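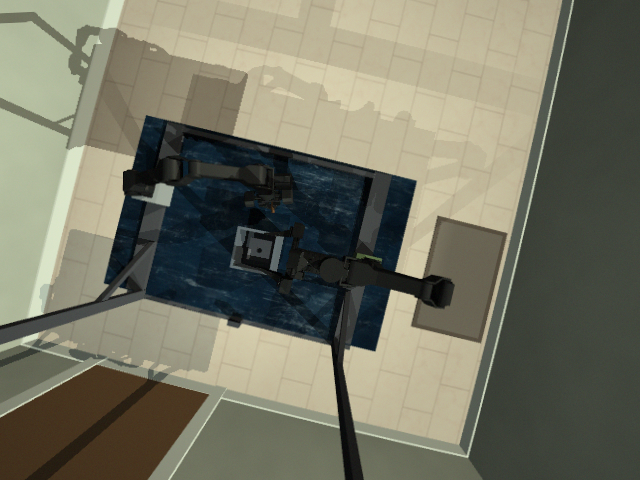
Station 3 in the simulator, seen from overhead. Both arms over the blue table.

1/ A few people asked what my job looks like now that the arms are coming to our packing room. Short thread. I've been on the small parts bench at Kernton for nine years and I'm not an engineer, so take it from that angle.

2/ The work is sorting small coloured parts and putting them where the next person needs them. It has always been done by hand, by people sitting down, and it wears out your thumbs and your neck.

3/ Since February, two of us have spent our mornings in the office instead of on the bench. Zahira Tuhumury and I sit with the simulator and try out moves before anyone tries them on the real table. The picture is one of our layouts. The small orange thing under the upper gripper is a part.

4/ Most of what we do is tell the programmers things that aren't written down anywhere. Which parts roll. Which ones you never pick up by the thin end. Gilles Deschamps had a list of 50 part types from the catalogue, and we went through it with him line by line.

5/ The two arms share one table, so a lot of our time goes on who goes first. People on a bench sort that out without talking. You see an elbow coming and you wait. With the arms, somebody has to write the waiting down.

6/ Our longest argument so far was about the green parts. Gilles wanted them near the rail. Zahira said whoever tops up the table will be reaching past an arm to get at them. We're still trying it both ways.

7/ What changes for people: the bench goes from nine seats to three on day shift. Nobody is being let go this year, and we have that in a letter. The other six move to checking, topping up or dispatch. Rosalinda Salazar asked for dispatch and got it. Dorian Marchal didn't want to move and is not happy, and I don't blame him.

8/ Pay stays the same for a year and then gets looked at. That's the part everyone talks about at lunch. I've asked for the new job titles in writing before the real table goes in. No answer yet.

9/ Things I like: my hands don't hurt by 2 pm. I learned to read a joint log. If I say a move looks wrong, someone changes it that same morning.

10/ Things I don't like: the office is quiet. On the bench we had the radio and each other. Checking is a standing job on your own at the end of the line, and I think that will be harder on some people than the sorting was.

11/ Someone asked how many tries it takes. The run we finished this week was number 1239. A lot of those were us moving a part over by a thumb's width and starting again. It's slow work and I don't mind it.

12/ To the person who asked if I'm training my own replacement - partly, yes. I'd still sooner be in the room when it's set up than hear about it afterwards.

13/ If your place is doing the same, ask early who tops up the table, who is allowed to stop the arms, and what the checking job pays. We only asked the first one early.

14/ Back on the bench this afternoon to cover for Rosalinda. I'll post again when the real table is bolted down.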